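# nalanley-produce-terms

Glossary and normalization tables for retail produce names, version 2.

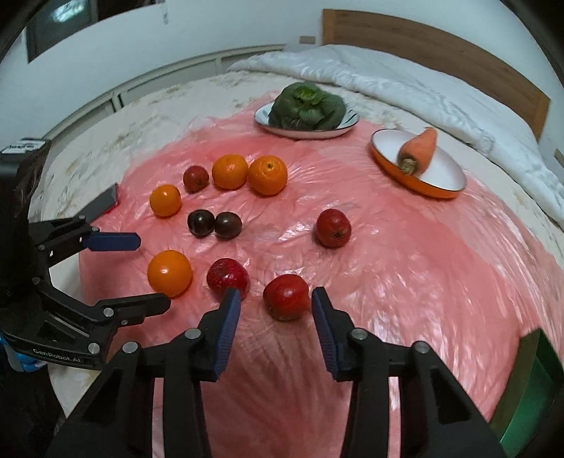

*Photo: Fivex, CC BY 4.0*

The tables map free-text product names from grocery receipts and price lists to a fixed set of produce terms. Apples account for the largest share of the records, because one fruit is sold under many variety names and abbreviations.

## Contents

| File | Rows | Notes |
|---|---|---|
| `terms.csv` | 300 | Canonical terms, one per row |
| `aliases.csv` | 3,789 | Observed spellings, each linked to a term |
| `units.csv` | 63 | Unit strings and conversion factors to grams |

All files are UTF-8, comma-separated, with a header row. Line endings are LF. Fields containing a comma are quoted; no other fields are.

## Fields

`terms.csv`

- `term_id` – integer, stable between releases
- `label` – lowercase singular noun, e.g. `apple`, `green bean`
- `parent_id` – term one level up, empty for top-level terms
- `form` – `whole`, `cut`, `dried` or `frozen`

`aliases.csv`

- `alias` – the string after cleaning (see below)
- `term_id` – foreign key to `terms.csv`
- `source` – `dai` or `trundo`

An alias may appear twice if both sources contain it. Deduplicate on `alias` before building a lookup table.

## Sources

Dai aliases come from scanned receipts. They are short, mostly truncated, and often drop vowels (`GRN APL`, `SWT PTO`). Trundo aliases come from shelf price lists and are usually complete words. The two were cleaned with the same script but should be scored separately.

## Cleaning

1. Convert to lowercase.
2. Remove store codes and trailing digits.
3. Collapse repeated spaces.
4. Strip unit strings that match `units.csv`.

Step 4 runs last. If it runs before step 2, weights printed next to a store code are not recognized.

## Usage

```
python match.py --terms terms.csv --aliases aliases.csv input.txt
```

Output is one `term_id` per input line. Unmatched lines return `-1`. Matching is exact by default; `--fuzzy 2` permits an edit distance of up to 2 and is not recommended for Dai strings, where `pr` can mean pear, pepper or prune.

## Known issues

- `corn` is filed as a vegetable in all forms, including dried.
- Herbs sold in pots have no unit and are skipped by the converter.
- Bunches are converted with a fixed weight for each term, whatever the store.
- Plural aliases ending in `-oes` are incomplete.

## Changes

Version 2 (25 April 2021) adds the `form` column and splits `squash` into summer and winter terms. Term IDs from version 1 still resolve. The next set of Trundo aliases is planned for October.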